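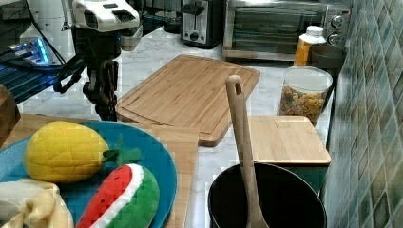 Cable snag fault (robot arms)

A cable snag fault, also called a snag stop or just a snag, is a failure in which a loose cable on a robot arm catches on something and pulls tight while the arm is still moving. Common on arms with the gripper wiring run outside the wrist. Usual results are a stopped arm, a bent connector or a gripper that loses power with something in its fingers. Less common: the cable drags an object off the work surface.

Background

Most small arms used in kitchen and household work were first sold with a plain wrist and no gripper. The gripper gets bolted on later, and its power and signal lines have to go somewhere. On many setups they hang in a loop beside the wrist. The loop needs slack so the wrist can turn. Too little and the plug takes the load, too much and the loop swings out past the gripper body. Planning software mostly knows the shape of the arm and the gripper but not the cable. So a path that looks clear on screen may not be.

Counters are a bad case. Handles, oven knobs, toaster levers and spoon handles sticking up out of pots are all the right size to catch a loop.

The Dernside stop

The best known case is from the Dernside test kitchen, in July. An arm running the Uteo control software was lifting a plate when the cable loop went over the handle of a saucepan. The arm kept going. Uteo read the extra pull as a heavier load and raised motor force to match, which was how it was set up to behave. The connector let go after 2 seconds. Gripper opened, plate fell, pan went over. No one was hurt; the pan was cold and had nothing in it.

The arm itself logged no fault. The only entry was a lost signal from the gripper, and the first report put the whole thing down to a bad plug. Plug was replaced. The same stop happened again 5 days later on a different arm, same side of the counter.

Adaeze Chukwu, the engineer who wrote the second report, laid the two force logs over each other and found the same slow rise before both stops. Her report blamed the cable loop and said the load setting had made it worse. It also noted that the loop was longer then the drawing called for on both arms.

Causes

Slack not measured after a gripper change
Ties left off, or cut for a repair and not put back
Wrist turned more than one full turn in the same direction
Cable missing from the collision model
Load compensation left on with no upper limit

Detection

A snag looks different from a collision. A hit shows as a sharp spike in the force reading, a snag as a ramp. Stops tuned only for spikes will miss it. The Farer method, named after the tool maker, compares measured pull with the expected weight of the object and stops the arm if the gap grows for 30 readings in a row. Slow drift in the sensor can trip it falsely. Some sites turn it off for this reason, which defeats the purpose.

Prevention

Sleeves and clip-on guides are the usual fix. Tănase clips hold the loop close to the forearm and are rated for 750 wrist turns before they need to be checked. Breakaway plugs protect the connector but do nothing about the gripper opening, so a gripper that stays shut on power loss is normaly used with them. Adding a simple padded shape around the wrist in the collision model also works, at the cost of some reach near walls and the backs of counters.

After any snag the cable should be replaced, not just reseated. Broken strands inside the jacket don't show.

See also

Emergency stop
Strain relief
Dropped object fault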